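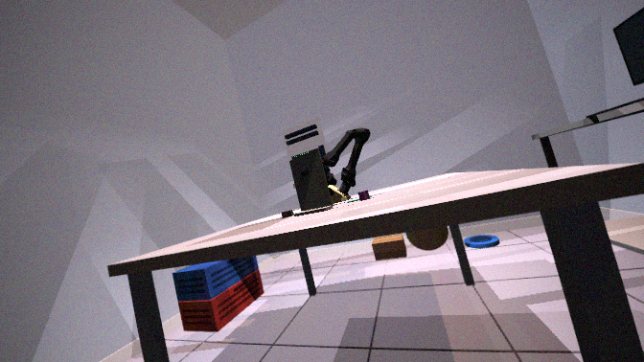

Beige top, dark grey legs, low angle (render)

gulik_bench
Posted 30/09/2025
Looking for opinions on table sag. The top is 20 mm particleboard on four legs, no rails, with a clear span of 1400 mm. I've measured 4 mm of deflection at centre under books. Would a steel flat under the long edge fix it?

Quintana_B
Flat bar laid flat does very little. Stiffness goes with the cube of depth, so stand it on edge or use angle. Check for creep too — particleboard keeps moving under constant load.

mikyung.ko
Disagree on steel. A 90 mm pine rail glued and screwed along each long side is cheaper and stiff enough. It also braces the legs.

Quintana_B
It takes knee room. 40 mm angle doesn't.

mikyung.ko
Set the rail back 200 mm from the edge and your knees clear it. Mine has been in since May, no measurable sag.

gulik_bench
Leg plates are in the way at 200. Would 150 do?

Quintana_B
Yes. Slot the screw holes if you go with angle.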